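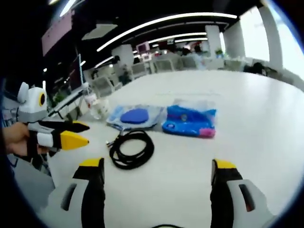
Who is allowed to change the object list once a session has started?

The session lead, and only between takes. If the lead is out of the room the list stays as it is. Write the change on the sheet before the next take starts, initials next to it.

Handling practice, handout 3
Module: Rules and Good Practice in Robot Data Work
Durncombe annexe. Notes by Marilou Dimaculangan, typed up quick, slides to follow

Carry on from last time (risk sheets). Today is the house rules for two-handed work with the hand-held grippers. Bring the Virby checklist, the two-page one. The old one-page version from June is withdrawn, bin it.

1. Before you pick anything up

Table wiped. Personal things off it, unless they're on the object list.
Cables: either taped or on the list as an object. A coiled cable meant for handling gets a line on the sheet same as a cup would. A cable feeding something does not get handled, ever.
Fingers of both grippers: look at the pads, look at the screws. Loose screw = stop, tell the lead, swap the tool. Don't tighten it yourself with a coin (yes, this was done at Fudbridge, pad came off inside the first take).
Lens clean. Dry cloth. Not your sleeve.
Wrist strap on if the tool has one.

2. Consent and bystanders

Open-plan rooms are the hard case. The rule in our code of practice is short: anyone who may be recorded gets told, anyone who objects gets left out. Means moving the table or waiting. Blurring afterwards is a second line of defence and you do not plan around it.
Notice on the door AND on the desk row nearest the table. Door alone isn't enough, people come in the other way.
Screens count too. Ask people to lock them or turn them. A face is easy to spot in review, a half readable email is not.

3. Objects

Soft packaging: grip on the flat, low force, no dragging by a corner. Film tears and then the item is a diferent item and the takes don't match.
Bagged items stay bagged unless the sheet says open.
Liquids: sealed cap only. Check the cap by hand before the take. Max one container of liquid on the table, none near a socket or a cable port. Towel within reach.
Anything with a date on it: note the date on the sheet, out of date stuff goes.
No glass in weeks 1 to 4. No blades at all on this module.

4. Passing from one gripper to the other

The part most of you got wrong in the practical so read it twice.

Receiving gripper closes first. Then a pause, one breath. Then the giving gripper opens. Never both moving at once.
Leave room between the two sets of fingers, one high one low on a tall object, so they can't catch.
Say "mine" out loud when the receiving side has it, if two people are working. Feels silly, do it anyway.
If it slips, let it go. Don't chase it with the tool. A dropped bottle is a mop job, a jabbed knuckle goes in the accident book.

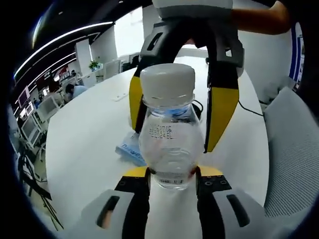

How long can one person keep going before they have to stop?

Stop after 100 takes or when the wrist starts to ache, whichever comes first. Fifteen minutes off, tool down on the mat, and the other partner takes over. An ache that is still there after the break ends your session for the day and gets reported.

5. Spoilt takes

Keep them. Mark them S on the sheet with one word for the reason (drop, snag, person, cable). The Buenaventura set had 764 takes handed in and 123 of them had no mark either way, so they all had to be watched again. Took almost a week. We're not doing that a second time.
Do not re-record over a spoilt take and give it the same number. Next number, always.

6. Shutting down

Fingers open, power off, tool in the case lens up.
Objects back in the numbered tray. Missing object = say so now, not at the next session.
Floor check for cables and stand legs. Walk round the table once.
Sheet signed by lead. Unsigned sheets don't get marked and I'm not cahsing signatures this term.

Coursework

Pick ONE rule from sections 2 to 4. Write up to 230 words on what it protects (the person, the kit or the data) and one situation where following it to the letter would cause a problem. Say what you'd change in the wording. Rewrite the rule in one sentence at the end, not counted in the limit.

Edgardo Dizon is running the practical groups and has the spare pads. Ask him about tool swaps, me about the coursework. Next handout: labelling and storage, read the retention bit of the code first.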